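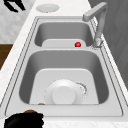
Sink scene in the simulator, plate standing in the near basin.

Gripper stops above the plate in the sink and the run aborts

I run a kitchen task in Plondar, simulation only. The arm must take the plate out of the bigger basin. In 3 runs of 6 it comes over the rim, then I get "contact force limit" and everything stops. On a flat counter the same plate gives no problem. Is it my grasp or the basin?

Answer 1
Update your driver and try again.

Answer 2
I had this with the Hatano arm. Please look at the collision shape of the sink, not the visual one. Mine was a closed box, so the gripper was pushing on a lid which I could not see. Split it into walls and floor - then the inside is free. Also do not raise the force limit to 1,000 as some people advise. It hides the fault, and on the real arm it is dangerous.

Answer 3
Agree with the above. If it still stops, approach more slowly for the last 2 cm and check the finger pads too.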